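Print this story | E-mail to a friend

We use cookies to keep this site running and to remember your font size. By reading on you agree. OK | Settings

CLASTBERG STORIES

The Good Plate

By Tahira Jatoi

Flynn Stubbs had the key and nine minutes. The bus to Namberg went at ten past and the next one was not until the evening, and by evening Wen-hsiung Fang would be home and sitting in his own kitchen and there would be no point.

Third floor. No elevator. The bag banging on his knee all the way up.

He'd promised. That was the whole trouble. He had stood at the end of a hospital bed in May with his coat still on and said sure, of course, I'll make it nice for you, and the old man had looked at him over the oxygen thing and said, "Nice how?"

"Fruit," said Flynn. It was the only word that came.

"Fruit," said Mr. Fang. And closed his eyes, satisfied or asleep.

So, fruit. Key in the lock, wrong way, right way. In.

The smell first. Closed windows and floor polish. Cheuk-hei had been up the night before with a mop and her own opinions, and the place was cleaner than it had been in years, cleaner than Mr. Fang would like. She had left a note on the door. TAKE YOUR SHOES OFF. He took one shoe off. He took the other one off.

Eight minutes.

"Are you in?" That was the phone, in his shirt pocket, on speaker. Tomás Ó Súilleabháin, who was supposed to be driving and by the sound of it was standing still somewhere.

"I'm in."

"Did you get the pears?"

"There were no pears."

"He likes a pear."

"There were no pears, Tomás. I got green things."

"What green things?"

Flynn looked in the bag. Green things. Round, shiny, little pale dots all over, a yellow patch here and there like somebody had leaned on them. The woman at the Olance stall had told him the name and he'd said oh great, two of those, and lost the name before he had his change. "Round ones," he said.

"Apples?"

"Maybe. Round ones."

A truck went by at Tomás's end, a long one.

The table had its cloth on already. The checked one, teal and white, that used to be only for when the sister came. Cheuk-hei must have dug it out. She'd tried to get the creases out with her hands and mostly had. And the plate was out too, the cream one with the rim, sitting up at the far half of the table with nothing on it, as if it had been told to wait.

He tipped the bag out. Mistake. Things rolled. A tomato made a run for the edge and he got it with his stomach. 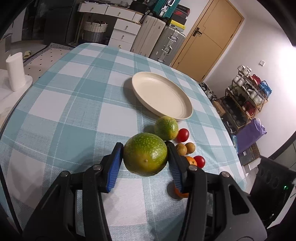 Seven minutes. Maybe six, he wasn't going to look.

The thing was that Wen-hsiung Fang had been doing fruit plates all his life. He had done them at the Charvát, the big hotel by the river, when it was still a hotel. Eleven o'clock every morning, every room with a balcony. Flynn had heard about it so often that he could have done the job himself, except that obviously he couldn't, that was becoming clear. Big ones at the back. Color next to color but never the same color. Stems turned away from the guest. Or was it toward the guest. One or the other was a firing matter.

"Tomás. Stems. Toward or away?"

"What?"

"On the plate. The stems."

"Are you having a stroke?"

"He had a rule."

"He had 485 rules. I shared a landing with the man, he had a rule for the doormat. Just put them on the plate."

Flynn put a green one on the plate. It sat there. He turned it. It had been better before. He took it off again.

Okay. Oranges, the small sort. He tried one of those next and it looked lonely, so he added a tomato, and then it looked like a salad that had given up. Tomatoes weren't even fruit. They were, though. That was one of Mr. Fang's, he'd argue it with anybody, with the mailman, with the girl at the pharmacy. A tomato is a fruit, go home and look it up. That was why Flynn had bought them in the first place, standing at the stall with a line behind him, feeling pretty clever about it.

And the little brown ones, those were from Cheuk-hei. She had pressed them on him in the stairwell the day before, in a twist of paper. "From my mother. He'll know what they are."

"What are they?"

"He'll know," she said, and went down with her bucket.

He did not know what anything was today. A whole table of fruit and he could name the oranges, and even there he would not of sworn to it.

"Where are you, anyway?" he said.

Nothing. Then, "The lot."

"Which lot?"

"The hospital lot. I've been here since, I don't know. A while. I paid for 2 hours."

"So go up and get him."

"I'm going up."

"Tomás."

"I said I'm going up. I'm just sitting for a minute."

Flynn held an orange. Down in the street somebody was calling a dog, the same name over and over, not angry, just calling.

He and Tomás hadn't talked about it. They had talked about the bed rail and who would do the prescriptions. They'd talked about the stairs for maybe three weeks, the stairs were a great subject, you could really go at the stairs. More than 131 of them if you counted the ones down to the bins, and Tomás had counted. What they hadn't talked about was why the hospital had said yes so fast. One doctor had said home, and the next doctor had said home, and they'd both said it in the same soft voice.

"He asked me for his slippers," Tomás said. "Last night. I told him they were at home waiting on him. And he goes, both of them?"

Flynn laughed. It came out through his nose. There was one by the rug, yellow-green, awful color. He looked for the other one and then made himself stop looking, there wasn't time, and then got down on his knees in his socks and looked anyway. Under the table. Behind the paper towel stand, which made no sense. Under the gray thing by the wall.

"I can only find one."

"He said you'd say that."

"He did not."

"He did. He said Flynn will only find the one, and he'll miss the bus."

What time was it. He looked. He had missed the bus. Or he had not missed it yet but he was on the third floor on his knees with no shoes on, which amounts to the same.

Well.

He got up. It was funny how quiet it went after that, with nothing to run for. Tahlia at work would have to be called, and the shift swapped, and 566 dollars a week didn't leave a lot of room for swapping, but that was later. He washed his hands. He washed the green ones again though he'd washed them already, and dried them on a sheet of the paper towel, and dried them again on his shirt.

"Flynn? You there?"

"I'm here. I'm going to stay. I'll be here when you get him up."

"What about Namberg?"

"Namberg's still going to be there."

A car door. Footsteps, Tomás breathing, the outdoors all around him. "Right," he said. "Right so. I'm going in now. I'm at the doors."

"Tell him I couldn't get pears."

"I'll tell him."

"And ask him about the stems."

"I will not ask him about the stems."

"Ask him, Tomás. He'd want to be asked."

The doors at the other end did their slide and the sound changed, it went flat and full of people. Then a long bit of nothing much. An elevator bell. Somebody laughing who was nothing to do with them. Flynn stood at the table with his hand on the cloth, pushing a crease along toward the edge, where it went over and another one came up behind it.

A door. Tomás, away from the phone, in his big cheerful voice, the terrible one. "Look at you! Dressed and all!"

And a murmur.

"He has a question for you. No. No, Flynn. It's about fruit."

Murmur. It went on for some time. Flynn heard the word balcony. He heard the word idiot, quite clearly.

Tomás came back on. "Away," he said. "Stems away from the guest. But he says who's the guest?"

"What do you mean, who's the guest?"

"That's what he said. He says it's his house, so he's not the guest, you're the guest. So toward him and away from you. And you're to sit on the window side." A scuffle, a wheel squeaking. "And he says leave it alone till he gets there. Don't touch it. He'll do the plate himself."

Flynn looked at the plate. He looked at all of it, lying about on the checks any old way.

"Okay," he said. "Tell him okay."

He pulled out the chair on the window side and sat down to wait, and then got up agian and went to see if the slipper was in the bathroom.

Print this story | E-mail to a friend

Get a new Clastberg story in your inbox every month. Enter your e-mail address and press Sign up. You can leave the list at any time.

More stories
The Lift at the Charvát
Two Coats for Olance
What the Mailman Said
Namberg, Change Here
A Landing of One's Own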